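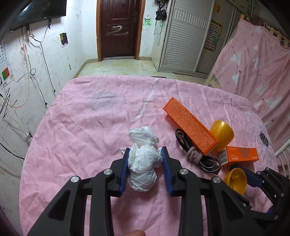 Olaia Villanueva
Contributing editor, baking and desserts

Gratumano cake

Gratumano cake is a baked dessert made with ground almonds, eggs, sugar and the peel of a bitter orange. It is named after the valley of Gratumano, where it is eaten mostly in October, when the almond harvest is finished. The cake contains no wheat flour and no butter.

Preparation

The almonds are ground with their skins, so the crumb has a brown color. Egg yolks are beaten with sugar until they become pale, and then the almonds and the grated peel are added. The whites are beaten apart and mixed in at the end. The cake is baked in a round pan of 23 centimeters, and a usual recipe asks for 6 eggs. It rises in the oven and sinks a little in the middle when it cools. This is considered normal. 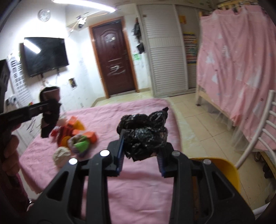 Variations

In the town of Drarkell the bakers add a spoon of anise liquor to the yolks. The Bermúdez bakery sells a smaller form of 19 centimeters, covered with powdered sugar. In Sudwood, hazelnuts take the place of half of the almonds, and the peel is of lemon.

Serving and storage

The cake is served at room temperature, alone or with sweet wine. Many families prefer it on the second day, when the orange taste is stronger. Wrapped in a cloth, it keeps well for six days.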